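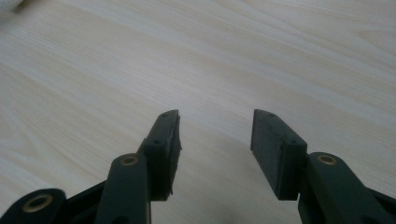
July, 8:40 in the morning, coffee number two

Picking up where I left off last night, which was mid-sentence, sorry to whoever reads these pages (Umesh, mostly). Today is all hand-held demos. The arm stays parked until I have a set I trust, and I'm not going to get sucked into tuning the remote control rig again when I could be collecting.

Task is still the napkin one: reach in, pinch the corner, lift, lay it over so the edges meet, let go. Sounds like nothing! I can do it half asleep with my own fingers and I still had to practice with the gripper for most of an hour before it stopped looking like I was wearing oven mitts. The trick, if there is one, is to come in lower than you want to and close slowly. If I come in steep the tips push the cloth away and I end up chasing it across the table, and I don't want a single chase in the training set.

9:15

Went over the fingers before starting. Pad on the left finger is getting ragged along the edge, worst near the bottom end. The right one is still nice and straight down there. I poked at the left with a fingernail and it seems stuck down fine, so I'm leaving it for this batch and putting a new one on after. If I swap it halfway through, then half my demos have one look and half have the other, and I'd like to know which is which. Writing it here so I don't pretend later that I remembered.

Also put a drop of oil on the bushings because the handle felt gritty. Better. Aitana, if you use this one after me, please wipe the tips first, I may have been generous.

9:30

Start pose for every demo: fingers wide open, pointing at bare table, hold still while I count to two in my head, then go. Last week I kept starting with the fingers already half closed and the policy learned to do exactly that, so it would shuffle up to the cloth in a half pinch and bump it. My own fault, it copied me perfectly. So now wide open, every time, and open again at the end.

Settings for today, same as on the card taped to the monitor:

Batch name: Avby (continuing, not a new one)
Target for the batch: 100 good demos
Napkin goes back to a different spot after each one
Lights on, blinds down, no changing it once I've started

11:50

Long stretch, went well, hand is tired. I threw out 5. Two were me talking to Aitana in the middle of a fold, and you can see it in the trace, the gripper just hangs there while I finish my sentence. One I dropped the corner and grabbed it again. I went back and forth on that one, because recovering from a drop is something I do want the robot to know, but I'd rather collect those on purpose as their own set and label them. The other two had tracking jumps. The position leaps sideways by a hand's width and comes back, and I sure didn't move like that.

The jumps both came when I had the gripper down close with mostly plain wood in view. My guess is there isn't enough for the tracker to hang on to down there. Umesh thinks it's the speed of my approach and not the table. We could both be right. He wants to try a patterned mat, and I'm worried a mat will change how the cloth slides, so we agreed on a few with tape marks around the far edge of the table first. Not today though, see above about not changing things.

1:20, after lunch

Merged the morning into the big folder. Total is now 2682 across all the tasks, and the folding share is still small compared with the cup stuff. Ran Grilis over the new ones to check the open/close values. It flagged one where the fingers supposedly never closed, which is funny given that the napkin ended up folded. Played it back, the width reading was stuck for that whole demo. Binned, so that's one more to redo.

Somebody (me) should make Grilis show the width plot next to the video. I keep flipping between two windows and losing my place.

2:05

Aitana did a turn so we'd have a second pair of hands in there. She did 27 in one go without putting the thing down, show-off. Her style is really different from mine! She rotates her wrist before she lifts and I rotate during. Both work, but if the policy averages the two we might get something that does neither, I've seen it happen on the drawer task. Tagged hers separately so we can train with and without.

She also found that resting your elbow on the table edge kills nearly all the shake. I felt a bit silly for not having tried it. Doing it from now on, though it does shorten your reach, so for the far spots you have to stand up.

3:45

Tried the same fold by remote control on the Zakharchenko arm, only a couple of runs, just to compare. So slow. I can't feel the cloth at all, so I either hover over it or press down way too hard, and the lag makes me overcorrect on the way back up. By hand I'm feeling the table through the tips the whole time and I hadn't noticed how much I lean on that until it was gone. Still want some remote runs in the mix later, since those at least only contain motions the arm can really do. A few of my hand ones have a wrist twist in them that I have doubts about.

To do:

New left pad after this batch
Redo the stuck-width one
Drop-and-regrab set, own label
Tape marks test with Umesh
Ask Bemach whether the pad sheets are back in stock
Check wrist limits against the twisty demos before training anything

4:30, stopping, my thumb has had enough. Files are copied over but not backed up yet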